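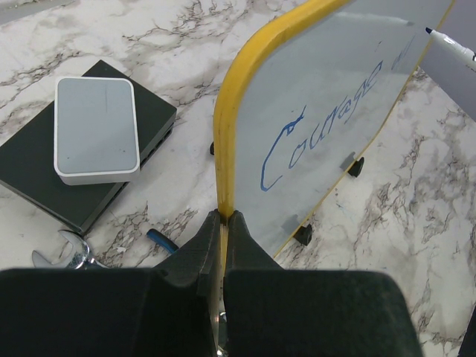
Courage, in blue marker.

Jul 28, 2021

I've had a small whiteboard on the kitchen counter since January. It has a thick yellow border and a pale writing surface, and it stands up on little black feet so the bottom edge stays off the marble. I bought it for grocery lists. It lasted as a grocery list for 2 weeks, and then I started putting the lists on my phone again and the board was free for other things.

What it does now is hold a line of writing. Sometimes one word, sometimes a sentence from whatever I'm reading. I leave it up until I stop noticing it, and then I wipe it and write something else. The current one starts with "Courage."

I got the idea from Remedios Mercado, who I shared an office with when I worked in Belmonte. She had a board by the kettle there and changed it when she felt like it. She never said where the lines came from and I never asked. One of them stayed up so long that the cleaning spray wouldn't take it off, and you could still read it under the next one.

My own board isn't that bad, but it has started to go gray. There are streaks and smudges from old writing that a dry cloth just moves around. I tried a few things on it this month, so for anyone with the same problem:

Dry cloth or paper towel. Fine if the writing is fresh. After a week or so it leaves a haze.

Water with a drop of dish soap. Better. Wipe it a second time with plain water and let it dry all the way before you write, or the marker skips.

Rubbing alcohol on a cotton pad. Takes off the most. I use it on the worst spots and keep it away from the border.

Writing over the old mark with a fresh marker and wiping both off together. Works on single words. It's slow for a whole board.

None of it gets out the scratches. I have a few light ones, and specks that don't budge. I've decided to leave them.

The other thing I've been working on is the handwriting. I have ordinary small handwriting on paper, and I expected it to carry over. On a board, your hand has nothing to rest on, the surface is slick, and a line that should be straight starts climbing. Mine nearly always climbs. I used to wipe and start over when that happened. Now I let it go unless it runs out of room.

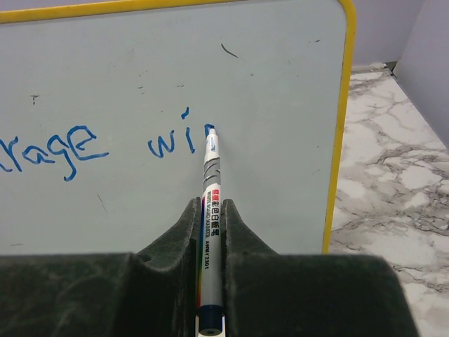

Past the "rage" and on to the "wi".

Running out of room is the main problem with a board this size. A long first word with a big capital takes up a lot of it. If I know the line is long, I say it out loud and decide where it's going to break before I take the cap off. If I don't do that, the last word ends up tiny and squeezed against the yellow.

Markers matter more than I thought they would. The white one with the swirl band near the tip says WHITE BOARD MARKER and AWMY2301 on the barrel, and most of the rest of the label is in Chinese. The tip is fine, which suits a small board. The fat chisel ones I had before are meant for a classroom and filled in the loops of every e and g. I store all of them lying flat in the drawer with the tea towels. Lilla Szűcs, who lives downstairs and used to teach, told me to do that, and they have lasted longer than the ones I kept standing in a mug.

I also prefer blue to black. Black looks like a notice. Red looks like somebody forgot to pay a bill.

People have asked whether the board gets in the way on the counter. A bit. I move it when I'm rolling out dough, and I don't keep it near the stove. I thought about hanging it, and I got as far as looking at the wall rails from Driltholm, but then I'd have to drill into tile and I'd see it from the table the whole time. On the counter I see it when I'm making coffee, and that's enough.

I do write the lines down before I wipe them. They go in the back of an old Uvon notebook, no dates, just one under another. There are 29 in there so far. A few are song lyrics and one is a cooking time for lentils that I copied in by mistake and left.

Next I want to try a longer one in smaller letters, over three lines, and see if I can keep them level. Lilla says to rule faint lines with a pencil first. I'm not sure pencil comes off this surface, so I'll test it on a corner before I do the whole board.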